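Ternham church to study Romans through to August

Ternham Community Church will spend the coming months on Paul's letter to the Romans, with Sunday sermons, weekly home groups and a reading plan all following the same passages.

The series opens on 20th March and runs until the end of August. It is the longest single study the church has taken on since it moved into its present building on Saretti Road.

Pastor Jannik Eichhorn said the elders had talked about Romans for a couple of years but kept choosing shorter books.

"People told us they had read chapter 8 many times and had hardly looked at chapters 9 to 11," he said. "We want to go through the whole letter in order and give the hard parts the same time as the well-known ones."

Eichhorn will preach on most of the opening chapters. Kimie Higuchi, who joined the pastoral staff last year, will take the section on Israel and the later chapters on life together in the church. Guest preacher Tetsuya Hattori is to speak on chapter 12 during a visit from Chiba, where he leads a small congregation.

The letter is believed to have been written from Corinth, before Paul's final journey to Jerusalem. Paul had not yet visited the believers in Rome when he wrote, though he greets many of them by name in the closing chapter. Those greetings will have a week of their own near the end of the series.

Home groups

Five home groups will meet during the series, two of them new. One of the new groups will gather in the afternoon for people who don't like to drive after dark, and the other is meant for parents and will meet at the church so that children can be looked after in the next room.

Each group will use a study booklet written by Higuchi. It has the passage for the week, some background and a page of questions for discussion, with space for notes. Printed copies will be on the table in the foyer, and a large-print version can be ordered through the office.

Groups will read the passage aloud before any discussion begins. Higuchi said this was how the letter would first have been heard in Rome, and that it also helped anyone who had not had a chance to prepare.

"You can come straight from work without having opened the booklet," she said. "We'll read it together and go from there."
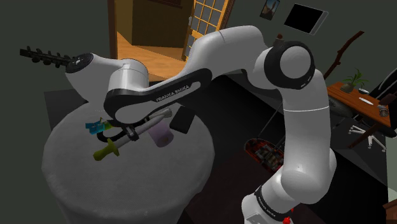 Youth and children

The youth group will follow a shorter version of the plan under Sota Hirose. He has chosen passages from the first 8 chapters and will finish with a weekend away at the Orovel camp, where the group will read the letter from start to finish in one sitting — with breaks for meals.

The camp has beds for 40, and places will go first to those already in the group. Forms need a parent's signature and should be returned to Hirose.

Children's classes will keep to their usual program, apart from a memory verse taken from Romans each month.

Music and prayer

Music leader Jhun Samonte is putting together hymns and newer songs that draw on the letter. The prayer meeting before the morning service will also use the week's passage as its starting point.

Sermon recordings will be posted on the church website. Anyone wishing to join a home group can sign up in the foyer or call the office during the week. Visitors are welcome at all of the meetings and do not need to have attended from the beginning.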